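Leka hand-held gripper: two months in a towel service workroom
Review by Danica Janevski

Ovley bought the Leka at $499 per unit to record folding work ahead of automating part of the line. The operator holds the tool and folds with it in place of fingers; the recordings go to Brivireck, who train the folding cell. We handle more than 3,000 microfiber towels a week, so the item is simple and the volume is not.

Build and grip

The body is matte black plastic, with brass-colored eyelets at the linkage pivots. The two fingers close flat against each other and hold a stitched hem well. Plush fabric is harder. If the approach is off by a little, a fold of nap gets pinched in the gap and has to be worked free. Old towels with frayed edges do this more often than new ones.

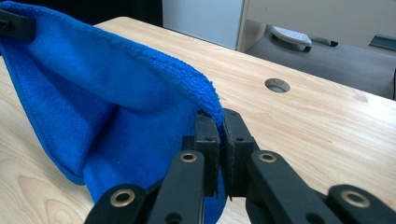

Effect on the job

Folders on the recording shift do 50 towels per session, then go back to hand work. Valbona Živković, who has the longest service in the room, reports a sore thumb by the end of a session and would like a lighter spring. Pace with the tool is well below normal, and the piece rate had to be suspended for those hours -- management should settle this before the first day, as ours did not.

What happens to the folding posts after March is still open. Two people have moved to inspection. The written plan says retraining, without dates.

Verdict

Good on hems and corners, fair on thick folds, tiring over a full session. Spare finger pads should be in the box.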